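Gripper trials move to the simulator

26 December 2019
By Samira Saliba

Print this article | E-mail this article

The handling group has spent most of this quarter comparing two grippers for the Nokeo arm, and the work is now far enough along to report. Tanko Adeyemi and Noura Karam ran the comparison. Nabil Sfeir kept the controller side going and wrote the logging tools they used.

The two candidates are the Brevero, a two-finger gripper with a parallel linkage, and the Pristetti, a sliding-jaw design that several of us already know from the old sorting cell. Both bolt to the same wrist plate. The Brevero opens wider and is the bulkier of the two. The Pristetti is slimmer and closes more slowly, and its jaws stay at the same height through the full stroke. The Brevero fingertips move along a shallow arc as they close, so the arm has to correct for the change in height when it is picking from a flat surface.

Bench tests in April covered payload and repeat accuracy, and those results were in an earlier issue. They did not tell us much about how either gripper behaves in a cluttered room, where the arm has to get around furniture and still see what it is doing. Setting up real rooms for that was slow. Tanko and Noura could manage 13 trials on a good day, and much of that time went into putting things back where they started.

For the second round they moved to simulation. Nabil Dabbas built the rooms in Zein, our in-house simulator, using eight base layouts with tables, chairs, shelves and so on, and a script that shifts the furniture and changes the surface textures before each run. The gripper models come from the manufacturers' drawings, down to the screw heads and the holes in the plates. Tanko asked for that level of detail on the outside of the models because he wanted the wrist camera to see the same outline it would see on the real arm. The collision shapes underneath are simpler, to keep the run time down.

Each trial starts with the arm at rest and a target placed somewhere within reach. Targets are mostly rods, handles, and narrow upright parts, as these gave both grippers trouble on the bench. The arm plans an approach, closes on the target, and tries to lift or pull it by a set distance. A trial is scored as a success if the target moves the full distance and is still held at the end. Contact with anything else in the room is logged separately and does not fail the trial by itself.

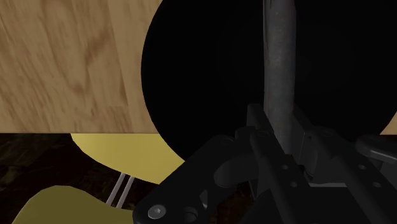

Views from the wrist are the part of the work that has changed our thinking the most. With the camera mounted close in, the gripper takes up a large share of the picture during the final approach, and whatever lies behind the target can be hard to read at that distance. A dark surface behind a dark gripper is a particular problem. The edge finder in the current software looks for contrast between finger and background, and when it can't find any it falls back on the last good estimate. Noura found that this fallback was used far more often with the Brevero than with the Pristetti, mostly on account of the wider linkage.

She tried three camera positions. The first was the standard mount, close to the wrist and centered. The second was offset to one side, and the third was raised on a short bracket and tilted down. The offset mount gave a clearer view of one finger and a worse view of the other. The raised mount gave the best view overall, but the bracket hit table edges and shelf fronts often enough that she dropped it from the later runs. Most of the full set was done with the standard mount, and a smaller batch used the offset.

In total the pair logged 1,019 trials, split nearly evenly between the two grippers. The Brevero had the higher success rate on thick rods and on anything that had to be pulled sideways. The Pristetti did better on thin targets and in tight spots, and it touched the furniture less. On targets in open space there was little to choose between them.

A batch of 300 trials was run twice with different controller settings. In the first pass the fingers closed at a fixed speed. In the second, the controller slowed them as soon as it detected contact on either side, then waited for contact on the other side before tightening. The second setting helped both grippers, and it helped the Brevero more. Nabil Sfeir has put it into the main branch as the default. Anyone who needs the old behavior can still get it by setting the close mode to "fixed" in the arm profile.

There are limits to what these results can say. Friction in Zein is set per material, and the values for painted metal are guesses that nobody has checked against real parts. Cables and hoses are not modeled, and they matter for the Brevero, which has its cable exit on the side of the housing. The simulated camera also has no motion blur and no sensor noise unless they are added by hand. Noura added both for the last group of trials and saw the fallback used more often with each gripper, though the order between them stayed the same.

The next step is to repeat a portion of the trials on the real arm. Tanko has picked a set in which the two grippers disagreed most, along with a few where both failed. He expects to start once the new wrist plate comes back from the machine shop. The present plate has a worn pin hole and lets the gripper rotate slightly under side load, which would spoil the pulling tests.

A purchase decision will wait for those runs. The packing line wants the Brevero for its wider opening, and the lab bench users have asked for the Pristetti. Buying one of each is possible, but it would mean keeping two sets of spares and two arm profiles up to date.

The trial logs and room layouts are on the group drive in the folder named for the project, with a short file explaining the column headings. Contact times in the earliest logs were recorded in controller ticks, and the later ones are in milliseconds, so check the header before combining them. Questions on the layouts should go to Nabil Dabbas. Questions on the scoring should go to Noura or Tanko.

Print this article | E-mail this article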